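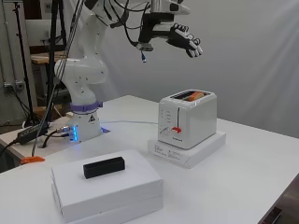

I've been thinking about breakfast a lot lately, mostly because I've started eating it again. For years I was a coffee-in-the-car person. Then in June my shifts moved to a ten o'clock start and suddenly I had a whole hour in the kitchen with nothing to do but stare out at the bins, so I made toast. And then I made it again the next day, and now I've got opinions.

The first one is about bread. I grew up on sliced white and I'll defend it to anyone, especially with Vegemite, but the stuff I'm hooked on now is a seeded rye from the bakery near Mum's. It's a bit of a drive (and they shut whenever they sell out, which on a Saturday is before I've found my shoes) so I buy two loaves, get them to slice it and bung the lot in the freezer. Straight from frozen is fine. My friend Nabila reckons you have to thaw it on the bench first and we've argued about this for longer than either of us should admit.

Second one, butter. Salted, soft, right to the edges, and go on while the toast is still hot enough to melt half of it. If I'm having marmalade I wait a minute so the butter sits in little lumps – my grandad did it that way and I can't shake it. He had his with a mug of Tetley the colour of a fence. I've tried to like my tea that strong and I can't, sorry Grandad.

Lorcan from work is a crumpet man and won't be told otherwise. He brought in a packet last week with a jar of his aunty's cumquat jam, and okay, I had three. The jam was the real star. I've asked for the recipe and been told it's 'in her head', so I'm going to have to go round there and watch her make it, which sounds like a pretty good Sunday to me!

Next job is having a crack at my own lime marmalade, because our neighbour's tree is going bonkers and she keeps leaving bags on the doorstep. If anyone's got a way of getting it to set without boiling it to toffee, leave me a comment.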